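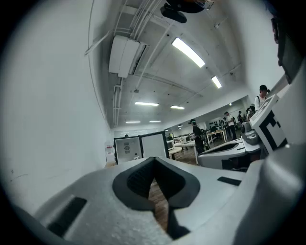 View from the left gripper's camera. The black and white marker belongs to the second gripper.

1/ New results from our hand-held gripper work at Arkport. The question was simple: if people collect demos with two grippers, how much does it matter that each camera can see the other gripper's marker?

2/ Setup: 15 people, one bimanual task (folding a towel and putting it in a bin), 140 demos kept after filtering. Every gripper carries a fisheye camera and a square marker on an upright panel.

3/ We trained the same policy two ways. One version gets each gripper's pose from its own visual tracking only. The other adds a correction whenever one camera sees the other gripper's marker.

4/ With the correction, the relative position of the two hands drifts less over a long demo. The policy trained on that data misses fewer handoffs. Single-hand steps came out the same in both versions.

5/ Main failure: the marker drops out of view when people cross their arms. Dušan Nikolovski wrote a filter that throws out any demo with a gap longer than 4 seconds. It costs us data, but training is more stable – we kept it.

6/ Ceiling lights were less of a problem than I expected. A fixed, short exposure took care of most of the glare on the panels.

7/ Still open: we only tested one room and one task. Annunziata Santoro is repeating it at the Cernar site with 10 new people.

8/ Code for the marker correction is being cleaned up now. Assunta Vitale is handling the release, and I'll add the link to this thread when it's up.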